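**Sheer mesh stuff in with the towels: wash together or not?**

**corwillems** wrote:

Okay, laundry people, I need opinions. I've been sorting out the linens at the Dandton workshop (towels, cleaning cloths, whatever has piled up since June) and there's a big piece of pale mesh in the mix. Whitish gray, very thin, you can see darker stuff right through it. It bunches up to almost nothing when you pinch it. Do I throw it in with the towels on warm or does it need its own load? There was no label that I could find.
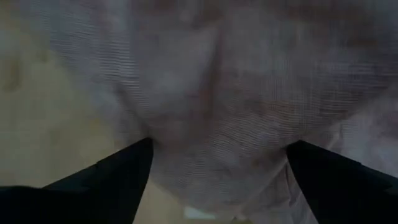
**Filed under: Delicates & Sheers**

**bollex_fan18** wrote:

Own load, cold, please! Anything that open in the weave will catch on something, and towels are heavy when they're soaked. I lost a nice sheer curtain that way (a zipper got it, but the towels did the dragging). If you have one of those zip-up wash bags, use that and don't stuff it.

Are those fine lines running across it woven in? If so, skip the iron. Hang it up damp and the creases mostly fall out.

**corwillems** wrote:

Woven in, yes, like tiny ribs. I don't have a wash bag but I can get one.

**mkhize_m** wrote:

I'm going to disagree with bollex_fan18 a little. I've washed sheers with light towels for years on gentle and they come out fine. It's the spin that ruins them. Turn that down and quit worrying. Running a whole machine for one piece of mesh is a waste of water.

**bollex_fan18** wrote:

Light towels, maybe. He said a pile since June, lol. What else is in there, Cor?

**corwillems** wrote:

Fair question. Striped bin is where it's all supposed to end up. I pulled things into heaps on the floor first, and the gray towel is the only one I've folded so far. 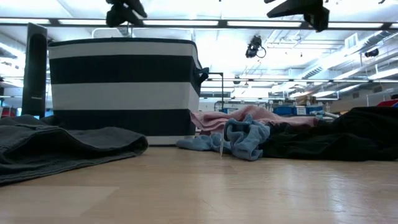 ### Page 2 of 2

**leif_stromberg** wrote:

Hi Cor, Leif here. Keep that black cloth away from the pink towel and the mesh! It may be fine, but I wouldn't bet a pale towel on it. I'd do darks with the gray towel, then the pink and the light blue together.

And the gray one looks thick, so give it extra time on the line or it'll smell in a week.

**mkhize_m** wrote:

OK, seeing that big black heap I take back half of what I said. Mesh with the pink and blue, low spin. Still not its own load, sorry.

**bollex_fan18** wrote:

I'll take half, haha. Where'd you get the bin, by the way? I like the navy and white, or is it black?

**corwillems** wrote:

Somewhere between the two, depends on the light. It came from Odatis, paid 19 for it. Going with Leif's split, and the mesh gets a bag and a cold wash by itself. Sorry, mkhize, I'm a coward.

**mkhize_m** wrote:

Your water bill!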